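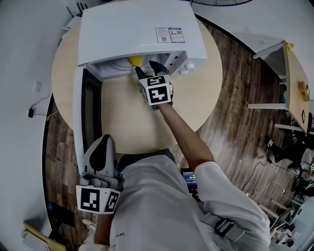
Are we on track for the second milestone? Mostly - the perception and tooling halves are done, the planner half is about three weeks behind and we explain why further down.

Progress report, August 2023
To: Mercedes Nina, Stuvico
From: Vinh Lại, for the Skasgate software group
Covers the period since the February report

Short version first, since you said you only get ten minutes with these.

Done: marker tracking rewrite, time sync, episode checker, the new labeling screen.
Partly done: policy training on the kitchen tasks, grasp planner.
Not started: the door-opening task family. Moved to next period, see the end.

Tracking

The old tracker lost the gripper pose whenever one marker face turned away from the camera. Toàn Nông rewrote it so that any visible face of the cube is enough, and two faces get solved together when we have them. Insides of appliances were the worst case by far. With the microwave task the fingers go into the cavity and the cube stays out near the opening, so the fingertip position has to be worked out from the cube pose plus the finger offset. Small angle error at the cube, big error at the tip. Toàn added a smoothing pass over the whole episode (offline only, it looks ahead) and that took out most of the jitter.

Still open: when both grippers are close together the tracker sometimes swaps left and right for a few frames. We have a check that catches it. We do not have a fix. The check throws the episode into a review queue and a person looks at it, fine for now, will not scale.

Time sync

Was a mess in February, is not a mess now. Every stream gets stamped on arrival and then corrected against one clock. Sang Cao found that the finger width signal was arriving late compared to video, and the policy was learning to close on thin air. Fixed in the loader, and all older episodes were reprocessed with the correction. Costs us nothing at run time.

Episode checker

This is the piece we would show you first if you visited. It runs right after recording and gives pass, review or reject, with a reason in plain words. Reasons so far: pose dropout, left/right swap, missing width signal, clock drift, recording too short. Before this we found bad episodes at training time, sometimes days later, and had to redo them.

Numbers for the period:

Episodes recorded: 2,000
Episodes passed after review: 1,649
Held out for evaluation: 100 (taken from the passed ones)

The rejects are mostly from the first weeks before the tracker rewrite went in. We tried to recover them with the new code and some did come back, those are already in the passed count. The rest we are leaving alone, not worth the time.

Labeling screen

Hạnh Giáp built it. One timeline, both grippers, video on top, keyboard shortcuts for everything. Segment boundaries are suggested from the finger width signal and the person just nudges them. She also put in an undo, which the last one didnt have. There is a short guide in the repo, and Horholm asked for a copy of the tool for thier own data. We said yes in principle, pending your okay. Please confirm.

Policy training

Two tasks trained so far: take the ball out of the microwave, put the ball in. Same network for both, with a task token. It learns the reach well. The grasp at the end is less reliable, especially when the ball is toward the back. Vinh thinks this is a data problem (not enough examples back there), Sang thinks its the crop size on the input image. We are running both experiments, results in the next report. No success figures here on purpose - the evaluation protocol changed halfway through and the early runs can't be compared with the later ones. You will get a clean table next time.

What we can say is that retraining after the width signal fix made a visible difference in closing time. Fewer early closes.

Planner

The late one. Plan was to use the learned policy for contact and a regular motion planner for everything in free space. The handoff between the two is where it goes wrong. Planner stops at a pose, policy starts from that pose, and if the pose is a bit outside what it saw in training it wanders. Current approach: sample 30 candidate handoff poses, score each by how close it is to the training data, pick the best reachable one. Works in simulation. On the arm it is slow, most of the time goes into collision checks against the open door. Toàn is caching those.

We also lost time moving off the old kinematics library that Đặng had been maintaining for us. Had to be done, support ended. Port is complete, tests pass, one known difference near joint limits that we are living with.

Spending

Inside budget. Compute came in under, storage came in over (raw video is kept at full rate and we had not planned for two copies). Asking to move the difference between the two lines. No new money needed.

Risks

Review queue depends on Hạnh having time.
Left/right swap, as above.
Planner speed. If caching isn't enough we drop the number of candidates and accept worse handoffs.

Next period

Finish planner caching and test on the arm
Run the back-of-cavity data experiment and the crop experiment
Clean evaluation table, both tasks
Start door opening: recording plan first, then code
Tool handover to Horholm if approved

Needed from you

Okay on the Horholm copy. Okay on moving the storage money. A call with Sang about the evaluation protocol before we freeze it, half an hour should do.

Vinh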